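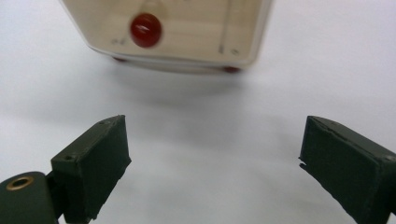
November 6, 2021

Notebook, breakfast study, second block. Written in the evening, so please forgive the order of things.

Today I finished entering the food diaries from October. There are 17 participants left in the late breakfast arm. We lost two, one moved to another town and one did not answer our letters. I don't think we can replace them now, the block is already too far.

The question of this block is still the same: if people move the first meal to later in the morning but eat the same amount in the day, do they become more hungry in the evening? Ildikó thinks yes. I had no opinion in the beginning and I try to keep it so until the data are locked.

First problem of the day. Participant 9 wrote a daily total of 671 kcal for three days one after another. It is a full grown man who works in the harbor at Stollholm, so I did not believe it. I called him. He was very friendly and explained that he wrote only the food from home, and not the lunch at work, "because the lunch is always the same." We went through the lunch together on the phone: soup, two slices of rye bread with butter, cheese, an apple, milk coffee. With this the first day becomes 1554 kcal, still low for him but possible. He will send me the missing evening snacks also. I marked all three days with yellow in the sheet and wrote "corrected by phone, KH to check" and then remembered that nobody with these letters works here any more. Changed it to Ásdís.

To do: change the sentence in the diary instructions. Now it says "write everything you eat at home or outside." I would like it to say "write every meal and every drink, also if it is the same each day." Ásdís Holst has the file, I will ask her on the next meeting.

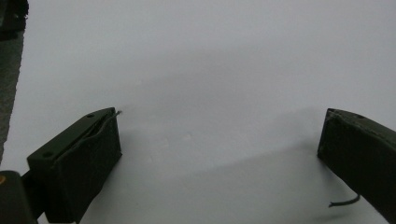
The second problem is the hunger scale. In the first block we used the line on paper, 100 mm, and people made a mark with a pen. In this block half of them use the Veltia form on the phone. On the phone the slider starts in the middle, and I see many answers of exactly 50. On paper almost nobody gives 50. I made a small table for myself and the difference is clear enough to see without any test. I suspect that people open the form, see the slider, and press send.

Ildikó Boros says the form can be set so that the slider has no starting position and the person must touch it first. She did this in the sleep study last spring. I asked her to do it for the remaining days, but then we have three kinds of scale in one block — paper, phone old, phone new. We discussed it a long time. Decision: we change it, and we write down the date and time of the change for each person. The old phone answers of exactly 50 we keep, but we also run the analysis without them. I want this written here before I have seen any result, so that later I cannot persuade myself of something else.

Third, a small thing. The kitchen scale from Sung shows 2 g more than the Erkix scale, on the same cup, same table. I repeated it with the cup empty and with the cup full of oats and it is the same difference. For porridge it does not matter. For the butter and the nuts it does. We use only the Erkix for the weighed portions until the other one is calibrated. I put a paper note on the Sung one. Please do not remove the note.

The porridge portions for next week are weighed and in the bags. The raisins are separate, as participant 4 does not eat them, and she gets the same energy from dried apricot. I checked the calculation twice, once by hand.
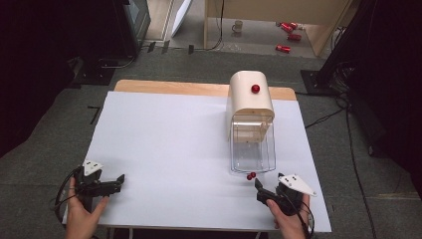 Does black coffee before the late breakfast count as the first meal?

We count only what has energy in it, so black coffee or plain tea is allowed and is written in the drinks column with the time. With milk or sugar it counts as the first meal, and the clock starts there, also when it is only a little milk.

I write this because two people asked me the same in one morning, and I gave the second one a longer answer than the first. I called the first one back. She takes it black anyway.

One more observation, not for the analysis. Several people write in the free comments that the hunger in the late morning was strong in the first days and weaker after. It would be good to plot the hunger by study day and not only the mean of the week. In the mean we would not see it. I will try it when the evening values are complete, maybe with separate lines for paper and phone.

Missing still: evening values from participants 3 and 12, snacks from 9, body weight from 14 (she was away and has no scale there). The blue folder is back in the cabinet. The consent forms are in the gray one, left side.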